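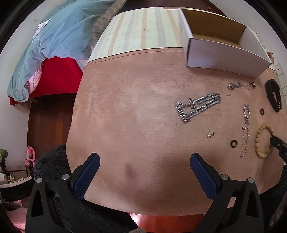
Can You Teach a Robot to Tidy Up?

Every so often a grown-up tells you that robots will soon be doing all the chores. Grown-ups have been saying this for a very long time. It might be true one day, but it's smart to ask a few hard questions first. How would a robot know what "put your bracelets in the box" means? Who would show it?

At the moment, people do. And it's slow work.

Suppose you want a robot to pick up a chain and drop it into a cardboard box. You could try writing out every move: go left, go down, close the fingers, stop. But a chain doesn't lie the same way twice. Move it a little and your careful list is wrong. So instead of writing the moves down, people act them out, again and again, while the movements get recorded.

There are two common ways to do it. One is by remote control. A person sits somewhere with a set of handles, and when the person's hand moves, the robot's arm moves too. The other way is by hand. You hold a gripper, which is a tool with two fingers like the ones a robot has, and do the job yourself. A camera on the tool records what's in front of the fingers. There's no robot arm at all in this part. The person does the reaching, the aiming and the thinking.

Try this at home. Pick up a bead bracelet using only two wooden spoons, one in each hand. Now do it with a thin necklace. The necklace is much worse, isn't it? It slips out, it tangles, and if you squeeze in the wrong spot you get nothing.

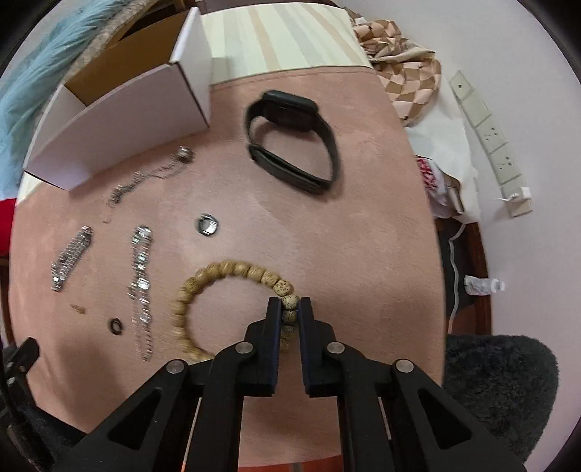

Round beads give two flat fingers something to hold. A watch strap is fairly easy as well, because it's wide and stands up in a loop. Small rings are nasty. They're hard to pinch and easy to push across the table by mistake.

Now for the hard questions.

Mohit Rana and Doina Stojanović work on a teaching project called Plosis. In January they picked up jewelry and put it in a box 1000 times. Then a computer studied the recordings and a real robot arm had a go. It got 24 tries. How many times do you think it put the bracelet in the box? Four!

"People see one good video and think the robot can do it," says Doina. "I always ask to see the bad ones."

That's a question you can use too. When you watch a clip of a robot folding a shirt or loading a dishwasher, ask how many tries it took. Ask if somebody was working it by remote control, which can look just the same on a screen. Ask what happens if the shirt is a different color or the table is in another room.

And did the robot learn what a bracelet is? I don't think so. It learned that when the camera shows something like this, the fingers should do something like that. You know a bracelet goes on your wrist, that it might be your aunt's, and that you shouldn't pull too hard on the string. None of that was in the recordings.

Mohit is more hopeful than I am. He thinks more practice in more rooms will help a lot, and he may be right. He's going to try earrings next.

Until then, you'll have to clear your own table.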